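## 4. Unpacking and first set-up of the Taston countertop water filter

The carton says "ready in minutes." Allow longer. Most of the complaints we get trace back to steps 3 and 5, and both get skipped by people who believed the carton.

1. Open the carton along the top seam and lay it out before you throw it away. The spare O-ring is taped under a flap, and it goes out with the recycling more often than we'd like.

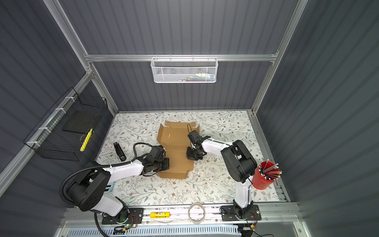

*Fig. 4-1. Carton partly unfolded.*

2. Check the serial label on the filter housing. Units below 300 shipped with the old washer. If yours is one of them, write to Ultbridge for the new one before you connect anything.
3. Rinse the cartridge under a cold tap for 20 minutes. The leaflet in the carton says five. We tried five and got gray water.
4. Hand-tighten the housing. Do not use a wrench, whatever the video shows.
5. Fit the faucet adapter. It is sold as universal. It fits standard threads and very little else, so try it dry first.

> **Caution:** Do not run hot water through the filter. The housing may hold the first time. That proves nothing.

6. Open the cold tap slowly and watch the joint for 13 minutes. A slow drip takes a while to show itself.

**Note on cartridge life.** The maker claims 608 gallons. Lowri Kneath, who tests these for us, has yet to see the arithmetic behind it. Go by flow and taste, and ignore the indicator dial, which is only a timer.

### 4.1 Returning a cartridge

Aoki takes used cartridges back, or says it does. Ask for a receipt. Use a small box that closes flat, drain the cartridge overnight, and bag it.
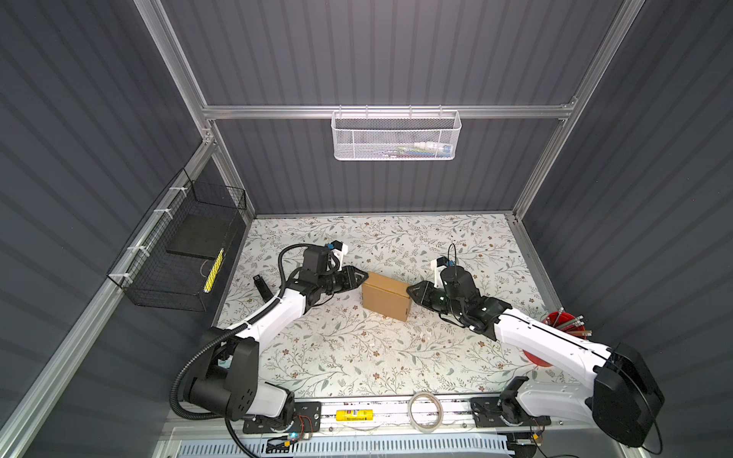 *Fig. 4-2. Small cardboard box, upright.*

Tape the bottom seam twice. Keep the tracking slip until the credit shows on your account. Returns sent in before September use the old address on the leaflet; after that, check with Ultbridge first.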